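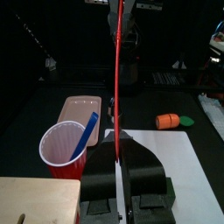 夹爪、红杯子和蓝勺子,右边躺着那根玩具胡萝卜。

推开Polness共享工坊的门,我先闻到一股焊锡味,然后听见Leena Ikonen在喊:“别碰桌子!”好吧,我把手缩了回来,包也乖乖抱在怀里。

她和Hugo Lecomte从7月开始捣鼓这套机械臂,每周来两个晚上,吃的基本是楼下的冷三明治。目标说出来有点好笑:让它收拾一张乱糟糟的小桌子。杯子归杯子,勺子归勺子,胡萝卜放到白板上去。我心想这有什么难的,我家五岁的侄子都会(虽然他不肯干)。

结果一聊就是一个晚上!Hugo说最头疼的是勺子,斜靠在杯子里,夹爪从哪个角度下去都别扭,稍微偏一点就会连杯子一起带倒。胡萝卜反倒好对付,短短胖胖的,只要别去夹那片扁扁的绿叶子就行。他们给手指换过好几种垫片,Leena最偏爱软一点的,Hugo嫌它磨得太快,两个人当着我的面又吵了一轮,谁也没说服谁。

钱呢?账本摊在窗台上,我偷看了一眼:到目前为止花了2,655欧元,大头是电机,还有一笔写着“Dilel,退货运费”,旁边画了个哭脸。我问起来,Hugo只说那批齿轮尺寸不对,然后就去烧水了。

走线也是门学问。Leena原来想把线全藏起来,后来嫌检修麻烦,每次都得拆一圈螺丝,索性算了。程序是她写的,一个动作要反复试将近60遍,她边试边在本子上画小叉,画满一页就站起来走两圈。我也凑热闹,拿手柄遥控了一回,手心全是汗,夹爪在杯口上方晃来晃去,我连气都不敢喘,旁边两位倒是笑得很开心。

下一步他们想加个抽屉,Hugo连把手都画好了。Leena还在犹豫,她想先把勺子搞定。我临走时她又坐回电脑前,头也没抬,叫我下次带点热的吃的来。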